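Part 4: Marking out your quilt layout

Right, you've unpacked the Flalusance layout kit and found yourself a long table. I do mine in the garage at Birhane, but any flat surface will do.

1. Wipe the table and let it dry. Tape hates dust.

2. Run your first strip lengthwise, then cross it with a second one. Don't fuss yet if it wanders a bit! 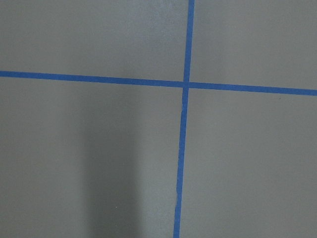

3. Measure 42 cm along from the crossing and pencil a tick – that's your first block, seam allowance included.

4. Carry on till you've got 16 blocks, then lay out your fabric and shuffle colours till you're happy.

Note: the Flikness pattern sheets run 2 cm short, so check yours first. 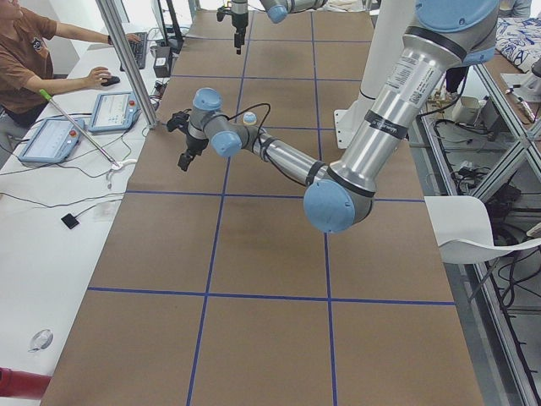
Fig. 2: Taped grid on brown kraft paper.

Caution: never iron over the tape. I did once, and spent over an hour scraping goo off my favourite grey flannel.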